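Cluldale Clothing Exchange
Minutes of the Garment Preparation Meeting
Held in the sorting room, Thursday, 9:30 a.m.

Chair: Saranya Marar

1. Minutes of the previous meeting
The minutes were approved with one correction. The delivery from the Kudusard drop-off point was recorded under shirts and should have been recorded under pants and jeans.

2. Stock
The Chair reported that 35 pairs of jeans are ready for the rail and that a further delivery is expected from Kudusard in November. Members agreed that children's sizes will be put out first. Winter coats remain in the back closet until the new hangers arrive.

3. Belts and belt loops
The meeting considered the preparation of jeans for display. Under the present practice, belts are taken off on arrival and stored in a separate bin, and many are never matched to a garment again. It was proposed that a belt in good condition be threaded through the loops and sold with the jeans at a single price.

Members discussed worn loops at some length. Denim loops often fray along the edges before the rest of the waistband shows much wear, and a thick braided belt can be slow to pass through them. It was agreed that the jeans should be laid out on a surface for threading and that the belt should be fed through one loop at a time.

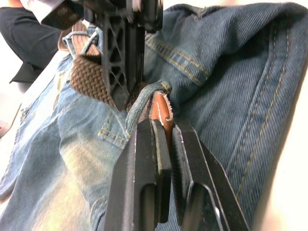 Should a pair of jeans with a frayed belt loop be held back from the rail?
Only if the loop has come away at one end or will no longer hold a belt; loose threads alone may be trimmed and the jeans put out as usual.

The proposal was carried. The Chair will add the wording to the preparation sheet. Leather belts with deep cracks will continue to go to the craft box.

4. Supplies
Quotations for swing tags were received from Harkska and Subramaniam. The Harkska tags are cheaper, but the string is sold separately. It was agreed to order 1000 tags from Subramaniam, with string attached. Two seam rippers are missing from the mending drawer — members are asked to check their apron pockets.

5. Pricing
Jeans sold with a belt will be priced at 9 dollars. Jeans without a belt will remain at the current price of 5 dollars. The new prices take effect when the tags are delivered.

6. Other business
The steamer is leaking at the hose again and should be used only on the tile floor until it is repaired. A request for a second full-length mirror was deferred to the next meeting.

The meeting adjourned at 10:35 a.m.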